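여름이 끝나 가는 평일 오전, 우림소프(Urimthorpe) 생활문화관 1층 작업실에 집에서 쓰지 않는 장신구가 모이고 있다. 생활용품 재사용 단체 후데미코(Hudemico)가 8월 한 달 동안 진행하는 '서랍 속 장신구 정리' 행사다. 단체는 2026-08-27 중간 집계를 내고, 접수 창구를 월말까지 그대로 운영한다고 밝혔다.

## 67가구 참여, 접수품 700점 가까이

중간 집계에 따르면 지금까지 67가구가 장신구를 맡겼다. 접수된 물품은 거의 700점이다. 팔찌와 목걸이가 가장 많고 반지, 귀걸이, 손목시계, 브로치가 뒤를 이었다. 머리핀과 열쇠고리처럼 애초 접수 목록에 없던 물건도 들어왔는데, 후데미코는 이를 따로 분류해 두었다가 9월 이후 처리 방법을 정하기로 했다.

행사는 작년 가을 의류 정리 행사에서 나온 요청으로 시작됐다. 당시 옷을 가져온 주민 가운데 여럿이 장신구도 받는지 물었지만, 단체에는 작은 물건을 분류하고 보관할 도구가 없었다. 올해는 지역 수납용품 업체 부스티스(Vustis)가 칸막이 상자와 지퍼 봉투를 지원하면서 행사를 열 수 있게 됐다.

접수된 물품은 세 갈래로 나뉜다. 바로 쓸 수 있는 것은 닦아서 나눔 장터로 보내고, 줄이 끊어졌거나 잠금 고리가 망가진 것은 수선대로 옮긴다. 고치기 어려운 것은 구슬과 금속 부품을 떼어 공예 수업 재료로 쓴다. 한쪽만 남은 귀걸이도 재료로 분류된다.

## 엉킨 줄 풀기에 가장 많은 시간

작업실에서 가장 오래 걸리는 일은 엉킨 줄을 푸는 것이다. 구슬을 꿴 줄은 한 상자에 오래 담아 두면 서로 감기기 쉽고, 급하게 당기면 매듭이 더 조여진다. 후데미코는 접수 단계에서 엉킨 묶음을 억지로 풀지 말고 그대로 가져와 달라고 안내하고 있다.

분류는 천을 깐 탁자 위에서 한다. 맨 탁자에서는 구슬이 굴러 떨어지고 금속 고리에 상판이 긁히는 일이 있어, 작업 첫 주부터 탁자마다 식탁보를 씌웠다. 물건은 상자나 깡통에 담긴 채 한 묶음씩 올리고, 분류가 끝나야 다음 묶음을 꺼낸다. 두 집의 물건이 섞이지 않게 하려는 절차다. 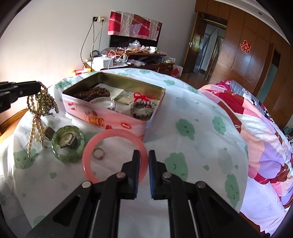
*구름무늬 식탁보 위의 팔찌와 손목시계, 그 위로 늘어진 구슬 줄 묶음. 뒤쪽은 안쪽이 금빛인 분홍색 깡통.*

과자나 차가 들어 있던 깡통에 장신구를 담아 오는 집이 많다. 후데미코는 깡통을 돌려받을지 접수표에 표시하게 하고 있다. 표시가 없으면 깡통도 나눔 장터에 내놓는다. 지난주까지 모인 빈 깡통은 작업실 창가 선반 두 칸을 채웠고, 일부는 단추와 부품을 담는 통으로 다시 쓰이고 있다.

손목시계는 별도로 접수한다. 전지가 들어 있는 제품은 분류 전에 전지를 확인하고, 멈춘 시계는 페테르센(Petersen) 시계 수리점으로 보낸다. 수리점은 행사 기간에 들어온 시계의 전지 교체를 무료로 맡고 있다. 시곗줄이 끊어졌거나 유리가 깨진 시계는 수리 대상에서 빠지며, 접수자가 원하면 되돌려준다.

## 다시 엉키지 않게 보관하려면

접수 창구 옆에서는 보관 방법을 적은 한 장짜리 안내문을 나눠 준다. 안내문 내용은 다음과 같다.

- 목걸이는 잠금 고리를 채운 뒤 한 줄씩 봉투에 넣는다. 고리 쪽을 봉투 입구 밖으로 조금 내놓고 닫으면 줄이 잘 꼬이지 않는다.
- 구슬 줄이 여러 가닥이면 가운데를 부드러운 끈으로 느슨하게 묶어 눕혀 둔다. 무거운 줄은 오래 걸어 두지 않는다.
- 굵은 팔찌는 겹쳐 쌓지 말고 눕혀서 보관한다. 빈 안쪽 공간에 반지나 귀걸이를 넣어 두면 꺼낼 때 떨어뜨리기 쉽다.
- 깡통을 쓸 때는 바닥에 천이나 얇은 종이를 깐다. 금속끼리 닿는 것도 피한다.
- 손목시계는 다른 장신구와 칸을 나눈다. 오래 쓰지 않을 시계는 전지를 빼 두는 편이 낫다.
- 땀이나 화장품이 묻은 장신구는 마른 천으로 닦고 나서 넣는다.

안내문은 120장을 먼저 찍었으나 셋째 주에 모두 나가 추가로 인쇄했다. 생활문화관 입구 게시판에도 같은 내용이 붙어 있다.

## 나눔 장터는 9월 첫 주

분류와 수선을 마친 장신구는 9월 첫 주 생활문화관 앞마당에서 열리는 나눔 장터에 나온다. 한 사람이 가져갈 수 있는 물품은 8점까지다. 가격은 따로 매기지 않으며, 모금함에 들어온 돈은 수선용 집게와 고리, 실을 사는 데 쓴다. 비가 오면 장소를 1층 작업실로 옮긴다.

공예 수업은 장터가 끝난 뒤 시작한다. 떼어 낸 구슬과 부품으로 열쇠고리와 책갈피를 만드는 과정으로, 초등학생반과 성인반을 따로 연다. 재료비는 없고 신청은 생활문화관 안내대에서 받는다.

접수 창구는 평일 오전 10시부터 오후 5시까지 열며 점심시간에는 쉰다. 장신구는 봉투나 상자에 담아 가져오면 되고, 미리 닦거나 분류할 필요는 없다. 귀금속과 감정이 필요한 보석은 받지 않는다. 맡긴 물품을 되찾으려면 접수표를 가지고 이달 말까지 창구를 방문해야 한다.

후데미코는 행사가 끝나면 물품별 최종 집계를 생활문화관 게시판에 공개할 예정이다. 내년 행사 일정은 정해지지 않았다.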